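Demonstration Gathering for Robot Learning

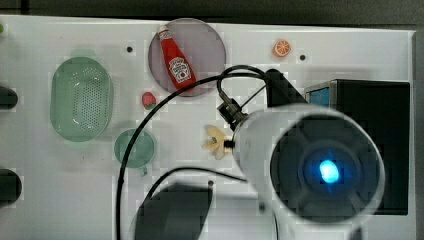
Demonstration gathering is the practice of recording a robot arm while a person guides it through a task, so that a learning system can later be trained on the recordings. Each recording is called a demonstration or an episode. It normally holds camera video, the positions of the arm's joints, the opening of the gripper, and a short written statement of the task. A group of episodes made under the same rules is called a collection.

The method is used mainly for handling tasks that are hard to program by hand, such as sorting, setting a table or putting objects into containers. It belongs to the wider field known as imitation learning or learning from demonstration.

Methods of guiding the arm

In hand guiding, also called kinesthetic teaching, the operator holds the arm and moves it directly. The motion is natural for the person, but the operator's hands and body may appear in the video. In remote operation, the operator stands or sits apart from the arm and controls it with a handheld device, or with a second arm whose joint movements the first one copies. Remote operation keeps the workspace clear, although the operator loses most of the sense of touch and usually needs practice before the recordings are smooth enough to keep.

Cameras may be fixed above or beside the table, mounted on the wrist of the arm, or both. An overhead view shows the layout of the whole workspace. A wrist view gives a closer look at the grasp – it is most useful in the last few inches of an approach, when the arm itself may block the overhead camera.

Objects and layout

Toy food and small kitchenware are common in tabletop collections. Such items are light, cheap to replace and easy to name in a written instruction. A toy strawberry, a ketchup bottle and a slice of orange differ in shape and size, and a plate or colander gives the operator somewhere to place them. Extra objects that play no part in the task, known as distractors, are often left on the table so that the system learns to follow the instruction.

The layout is changed between episodes. If an object always starts in the same spot, a system may learn the spot and ignore the object. Some groups follow a printed list of starting positions, while others leave the choice to the operator and check the spread afterward.

The Studance collection

The Studance collection was recorded by the Kallar laboratory under the direction of Hernán Londoño. Recording began in July and closed on 9th October. The collection contains 182 episodes divided among five tasks, with a limit of 60 seconds for each episode. An episode that passed the limit was stopped and stored separately.

Mwanaisha Mwakyusa wrote the labeling guide used for the collection. It requires a reviewer to mark the moment of first contact, the moment of release and any second attempt at a grasp. Episodes containing a second attempt were kept in the main set, on the grounds that a system trained only on clean motions has no record of how to recover from a slip. The guide was later adopted, with small changes, for the Mushi collection.

Quality and limits

Common faults include dropped video frames, clocks that do not agree between the camera and the arm, and task statements that do not match what was done. Long pauses are also a concern, as a system may copy them. They are usually trimmed before training.

Results from one table do not always carry over to another. Changes in lighting, camera height or gripper shape can lower performance, even when the objects stay the same. Collections are therefore published with a record of the equipment and its placement – without one, later groups have difficulty repeating the work.

See also

Imitation learning
Remote operation
Sirkis labeling format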